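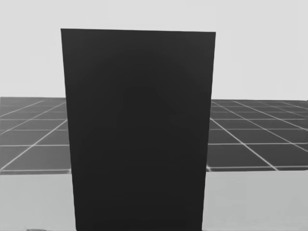 Me dijeron en la última charla, desde la tercera fila, que el silencio en la radio es tiempo que se le roba al oyente. Y me quedé con la frase dando vueltas todo el viaje de vuelta a Barros, así que hoy empiezo por ahí. (Pausa larga. Aguantar. Contar hasta 9 por dentro, sin mirar el reloj.)

¿Os habéis puesto nerviosos? Yo también, y eso que sabía cuándo iba a acabar.

Llevo seis años montando piezas sonoras, casi siempre en casa, con una manta encima de la mesa para matar el eco (luego cuento lo de la manta si me preguntáis). Mi primer encargo serio fue una serie para Solby sobre pueblos con estación de tren cerrada. Entregué el primer capítulo orgullosísima y me lo devolvieron con una nota: "no respira". Había cortado todas las pausas, todas, ¡hasta las de una señora que se paraba a pensar el nombre de su propia calle!

Poner audio 1, la versión cortada. Luego audio 2, con las pausas. No comentar nada entre uno y otro.

En la segunda, la señora existe. Se la oye tragar saliva, pasa una moto a lo lejos, y cuando por fin dice el nombre de la calle a mí se me sigue haciendo un nudo, y mira que lo he escuchado veces.

Lo de Pralato, si voy bien de tiempo: documental de 30 minutos, 264 cortes en la sesión. Abrí el proyecto en junio para reeditarlo y quité más de la mitad. Me daba vergüenza ver aquello, parecía un peine. El montaje nuevo dura casi lo mismo y se entiende mejor. En Nundix lo emitieron a las siete de la mañana, que es una hora malísima para un silencio, la gente con la cafetera y el grifo abierto... pues funcionó.

Ojo, ahora la parte práctica, ir más despacio. Grabad siempre un rato de la sala vacía antes de la entrevista. El silencio digital, el cero absoluto, suena a avería - la gente mira el móvil, sube el volumen, se va. El silencio de una cocina tiene nevera, tiene calle. Con eso se rellena y se cose lo que haga falta.

Y no bajéis la música justo antes de la pausa, por favor, que avisa. Dejad que llegue sola.

Audio 3 (el del frontón). Si el equipo de la sala es flojo, saltarlo y pasar al turno de preguntas.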